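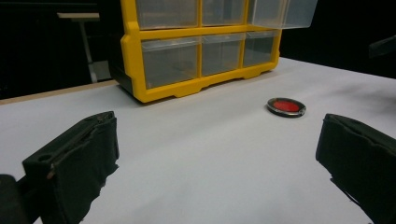 Gaton opened its training room to visitors on Friday, and 26 of us signed up for the afternoon slot. The leaflet from Oyelaran, who supply the hand-held grippers, promised that anyone could "teach a robot a household task in minutes". I went along to see how many minutes.

The task was small parts and a yellow drawer unit. You hold the gripper yourself, squeeze it shut on the part, move the part, let go, and a camera on the tool records the lot. Do that 200 times, we were told, and the arm next door can learn from it. Our guide had done 16 that morning and was already rubbing her wrist. 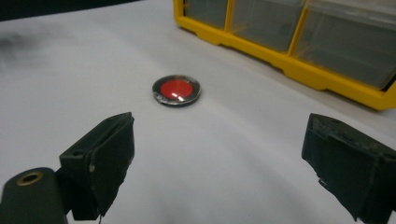
The red disc on the table, with the gripper open on either side of it.

My own go was clumsy. A flat disc on a flat table is a mean thing to pick up with two blunt fingers, and I skidded it twice before I got hold. Both bad tries were kept. I asked whether the robot would learn my skidding too, and was told the poor ones get weeded out later. By whom, and by what rule, I couldn't get anyone to say.

The wall chart gave 2136 recordings so far. It gave no figure for how often the arm manages the job alone, and the arm wasn't running for our group. Feltow at least let you watch theirs fail.

Tea was good. Buses back to Prilton go hourly from the main gate, and the last one leaves before the talk finishes.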